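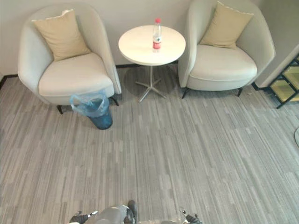 Visit to the Henia open day, Unbridge

5 Sep 2023
By Comfort Asante
Last updated: 2 weeks ago

1. Purpose of the visit

My project is on household tasks for two-armed mobile robots, and in particular on how a task is split into steps before anyone tries to teach it. Most of the work up to the summer was reading. My supervisor suggested that I go to the Henia open day in Unbridge in August, where the company was showing its Kondirico robot doing tidying work in furnished rooms. I wanted to see how the operators set up a task, what they did when it went wrong, and how much of the time was spent on things the papers leave out.

I did not take part in any of the work. I watched, asked questions when the operators were free, and wrote up my notes the same evening.

2. The site

The open day was held on the ground floor of the Aryee building. Visitors signed in at the front, were given a sheet of safety rules and then went round in small groups. The rules were short: stay behind the person leading the group, no bags on the floor, and do not move anything in the rooms even if it looks untidy. The last one matters more than I expected and I come back to it in section 5.

The rooms were a kitchen, a bedroom and a sitting area. I spent most of my time in the sitting area. It was quieter, and the tasks there were closer to the ones in my project plan. It had a grey streaked carpet, two matching pale armchairs with a beige cushion on each, and a small round white table between them. For the task I followed most closely there was a plastic water bottle with a red cap on the table and a small blue bin, with a plastic liner, in front of the left-hand chair.

3. The robot and how it is taught

Kondirico has two arms with a gripper on each and moves about on a wheeled base. In the demonstrations it was worked in two ways. In the first, an operator controlled both arms directly and each run was recorded. In the second, the robot carried out the task by itself using what had been learned from the recordings. The groups were told which one they were about to see, which was helpful, as it was not always easy to tell by looking. The operators are smooth when they know a task well, and the robot by itself is sometimes smoother than I thought it would be.

A display board in the corridor said that 3139 runs had been recorded in the building so far, across all the rooms. Of those, 132 were of the bottle and bin task. I asked whether that was a lot. The operator said it depended on how different the runs were from each other. If the bottle always starts in the same spot then more recordings do not add much, so they work from a list of starting positions and change the bin position as well.

4. The task I watched

The task is to take the bottle from the table and put it in the bin. Written out by the operators, it has five steps:

Drive up to the table.
Grip the bottle.
Lift it clear of the table.
Move it over the bin.
Let go.

In my own plan I had the same task as two steps, pick and place. Having watched it, I think two is too few. The drive up to the table decides a good deal of what comes after. If the base stops too far back, the arm is nearly at full stretch when it gets to the bottle, and the grip is poor. If it comes in too close on one side, the arm has to work over the chair. The operators backed off and came in again quite often, even in runs where nothing had gone wrong yet.

The bin was the other difficulty. A liner does not keep its shape. The loose plastic stands up above the rim, and in one run the bottle came down on the bunched part and stayed there without dropping in. The operator counted it as a failure and started again. In another run the gripper let go properly but caught the edge of the liner on the way up and pulled it out of line. The bottle was in the bin, so that one was marked as a success, with a note.

I asked why they did not use a bin without a liner. The answer was that people have liners in their bins at home. Fair enough.

The runs by the robot alone were slower. It paused before gripping, sometimes for long enough that people in the group started talking. The pause was put down to the robot correcting its hand position in small amounts. I could not see the corrections from where I stood.

5. Resetting the room

After each run somebody has to put everything back. This took up more of the afternoon than the runs themselves. The bottle goes back to the next position on the list, the liner is pulled straight or left crumpled depending on what the list says, and the cushions are checked in case an arm has brushed them. This is why visitors must not touch anything. A chair that has been nudged by a visitor looks the same to a person, but it changes how near the base can get.

I had left resetting out of my time plan altogether. I have now put it in as a separate line, and allowed as much time for it as for recording. It will probably mean dropping the second task, folding a towel, unless I can get help in the lab.

6. What I will change in my project

The task description will be rewritten with the approach as its own step – this affects chapter 3 and the diagram that goes with it. I will also write down what counts as a success before starting. The run with the liner showed that two people can look at the same result and mark it differently, and I would not want to settle that afterwards.

I had planned on 100 recorded runs of one task with the object always in the same place. I will keep the number, as that is what the lab time allows, but use a list of starting positions as they do at Henia.

7. Points I could not check

I do not know how often the robot succeeds by itself. The success rate was not on the board, and the group leader said it changes from week to week. I also did not see it work in poor light. The afternoon was bright and the blinds in the sitting area stayed open while I was there.

I have asked Henia whether they can share their list of starting positions for the bottle task, or a blank copy of the form they use. If it comes before the draft is due I will add it as an appendix.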